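Home | Laundry | Mending | Wardrobe | Contact

Folding a printed top without wrecking the print

Every loud jumper I own has arrived home from the wash looking like a dropped pizza. My method takes 4 minutes, or one kettle.

Clear the bed and pull the sheet tight -- lumps underneath become creases on top. Lay the top flat, print side up, and smooth it with your palms from the middle out. Don't iron over lettering, whatever the lady at the Zurstead market told you.

Next, the sleeves. Take one by the cuff, lift it a little and bring it straight across the body. Dragging it bunches the fabric at the shoulder and you'll be back at step one, swearing.
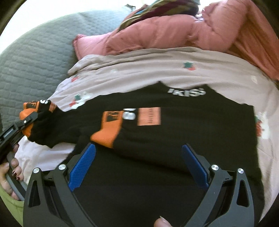 Orange cuff up, KISS still facing the ceiling.

Do the other sleeve, fold the sides in, then bring the hem up to the collar. Mine goes in the Dustden drawer, colour side out, where it stays neat until Sunday.

Comments (2)

garba_flats: Does this work on hoodies? Mine has a hood the size of a doona.

moth_bait: Tried it on 300 grams of wool. Still a pizza, but a square one.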